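The September swap night is coming up, and the theme this time is steel frames from the years when mountain bikes still had rigid forks and threaded headsets. Doors open at 4 and we'll run until people get hungry or the lights go off!

Ulises Mosquera is bringing his Koltar, the lugged one he's been piecing back together since autumn. He found it behind a shed in Floltstead with a seized seatpost and one pedal, and he's kept the original grey paint, scratches and all. It has a Roton crankset on it now (the short-arm version, before they changed the spider), and the colour match is just lovely. I had a spin on it up the rail trail last month and didn't want to give it back.

We've also been promised a box of Minami thumb shifters, all friction, most with their clamps. If you're after a left-hand one, get in early. They went very fast last time and I missed out myself.
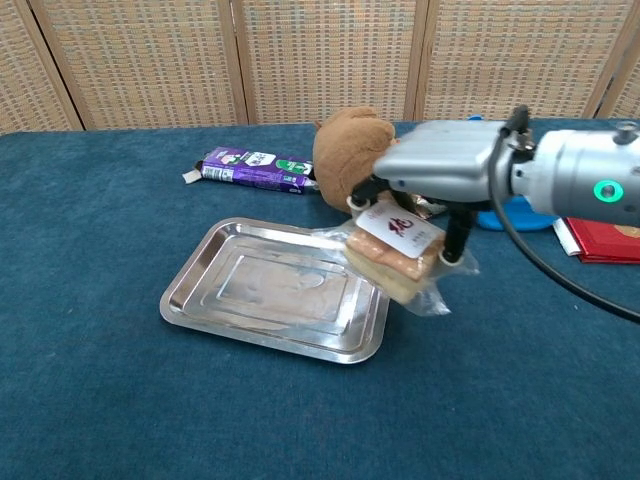
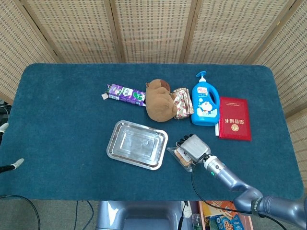

Do I need to take my old bike apart before bringing it along?
Leave it whole if you can, because buyers like to see how the parts sit together, and there'll be a stand and tools on the night if someone only wants the wheels.

Tyres deserve a mention too. A few of you asked what pressure to run on the older narrow rims, and I've settled on 40 psi for gravel and 57 for the road into town. I used to pump everything up to 60 and wonder why my wrists hurt. Try dropping it a bit and see how you like it!

Last thing: if you borrowed the headset press, please bring it back on the night. I've got a fork waiting on it, and Ulises is next in the queue after me.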